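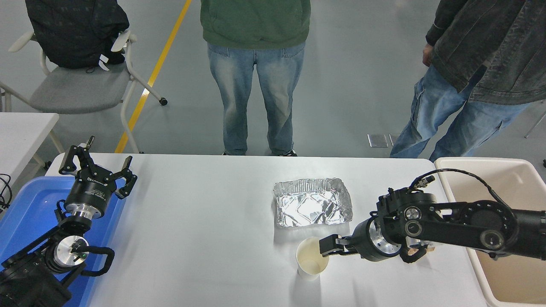
White table, blue tray on the left.

From: Heather Mahuika
To: Prarnby Calm Minds list
Date: June 2025
Subject: Re: the worry notebook

Sorcha Pollock wrote:
> I've done the worry notebook every night for 14 nights and all I have
> is a very complete list of worries. They used to be scattered around
> my head and now they have page numbers. Am I doing it wrong? Also I'm
> still waking up at 3 and reading it, which I suspect is not the idea.

Sorcha,

You're doing what I did, which is using it as a catalog. I filled 117 pages that way the winter I lived in Lesby, and I could have given you a guided tour of my own dread with stops for refreshments.

Two things changed it for me. First, I moved it to late afternoon. Writing down everything that frightens you and then turning off the light is an odd way to court sleep, and I say this as someone who kept it up for months. I now sit down before dinner, set the kitchen timer for seven minutes, and stop when it rings, even in the middle of a word.

Second, each worry gets one more line under it: the next small thing I could do, or "nothing to do today." You'd be surprised how often it's the second one. I was a little insulted, to be frank – some of those worries had been with me for years.

As for 3 a.m., put the notebook in another room. Mine lives in the drawer with the takeout menus. If I wake up I get out of bed and read something dull in a chair until I'm drowsy. I recommend the history of the Breltport canal, all of it.

If the waking goes on much longer, please mention it to your doctor. I put that off for ages on the grounds that I owned a notebook.

Ha asked about the breathing exercise from the last call. I have the handout somewhere and will send it when I find it. The group is off for the summer and starts again in September, same link as before.

Heather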